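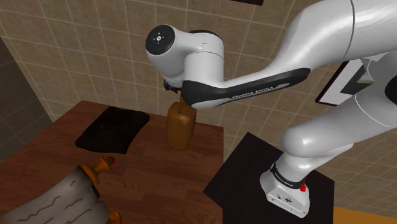
February, sim grasping notebook, entry 14

Picked up the Joltari planner branch again this morning. The release note says grasp selection is "scene independent" now. I don't believe release notes, so I ran it on the Trollodano tabletop set with the Franka arm before letting anyone merge it.

Setup: 400 rollouts, seed list same as last time, Ritchie as the baseline planner. Success is whatever the checker says success is, and I'll get to that.

Joltari scored 73 percent. Ritchie was lower, but I had to restart it twice for a config error of mine, so I'm not writing its number down until it has had a clean run.

What I don't like:

- The checker passes a grasp if the object's center is between the finger pads when the close command returns. It never looks at contact force. I read the code twice hoping I'd missed it.
- Planning time is averaged over successes only. Failures that hit the timeout vanish from the average. Cute.
- The object pose comes from sim ground truth. Any claim about perception from this run is worth zero.
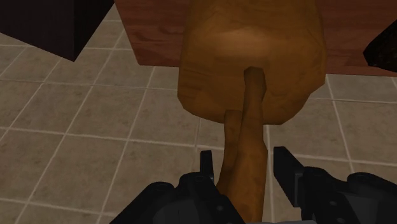 I spent most of the afternoon on the wrist view and whether Kunex can segment from it. My worry is long objects held at the thin end. With the shaft between the fingers and that big rounded head up past the top of the image, the mask has no closed outline to fit, and there's a reddish-brown wood surface behind part of the head that isn't far off it in color. Kunex gave me one mask for shaft and head on some renders and two on others, same weights. Confidence was high both times, so confidence isn't telling us much. Left the threshold at 0.42 for now. I have no argument for 0.42 except that it was there.

Tried feeding the Kunex masks into the planner in place of ground truth. Stopped after 42 rollouts, the log was filling up with "no valid approach" and I wanted to know why before burning more GPU time. Suspect the camera extrinsics are applied twice. Not proven. 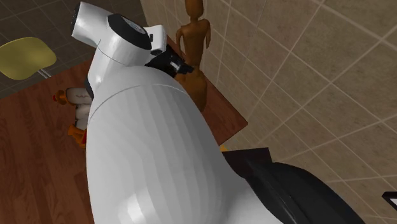 Overhead view and collision checks

Ran the collision checker on its own from the overhead camera poses. The arm hides a lot of the table from up there, and the planner treats hidden space as free. I'd call that a bug. Ga-eun Ko calls it a default. Either way it should be a flag, and it should be set to "occupied" until somebody shows me a reason.

To do:

- clean Ritchie run, same seeds
- contact force in the checker
- print the extrinsics at both stages and diff them
- no merge before all of the above

Comments (3)

Ga-eun Ko: It is a default, it's in the YAML. But yes, a bad one. I'll add the flag.

mpl_reader: Seeing the double transform too on our side. Check whether the loader inverts the matrix on read.

Ga-eun Ko: If the timeouts go into the average, can we keep the old column as well? I need it to compare with the January runs.

Contact the lab | Copyright sim grasping group | Back to top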